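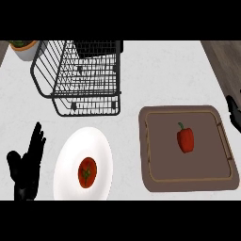

A simulated kitchen counter with a tomato on a plate, a bell pepper on a cutting board and a black robotic hand at left.

Ridcombe wants robots in its school kitchens, and so far the town has mostly seen them on a screen.

A budget request filed 14 Jul 2025 asks for money to lease two two-armed kitchen robots from Prestley, a supplier that has been pitching school districts all year. The lease would run $2,314 a month per unit. The stated goal is help with produce prep and clearing counters at the Cliltuddale campus, which serves around 400 lunches a day.

The request leans heavily on computer simulations. Prestley says its software was tested on 114 kitchen tasks in a virtual setting, most of them small jobs with vegetables, plates and baskets. The papers give one overall score for the whole set and do not say how many tries each task took. They also don't say how long any of it would take in a working kitchen at 11:30 in the morning.

A rendered tomato costs nothing to drop. A real one has to be washed, picked up without being crushed and put where a cook can reach it, next to other people doing their own jobs. The district has asked for a live demonstration in its own kitchen. Prestley has offered one in December — three months after the first lease payment would come due.

Some costs are missing altogether. The request has no line for floor changes, extra power outlets, cleaning between shifts or staff training. Repairs are covered for the first 72 days, after which the district would pay by the visit. No rate for those visits is listed.

A rival bid from Naidoo covers a plain vegetable cutter and two new prep tables, bought outright. It does far less and makes no claims about learning new tasks. It does come with a full price.

The district's finance office has sent the request back with questions about the repair terms and the test results. It could return for a vote next month. Until then the kitchen budget stays as it is, with the money for a worn-out dishwasher — also requested this year — still on hold.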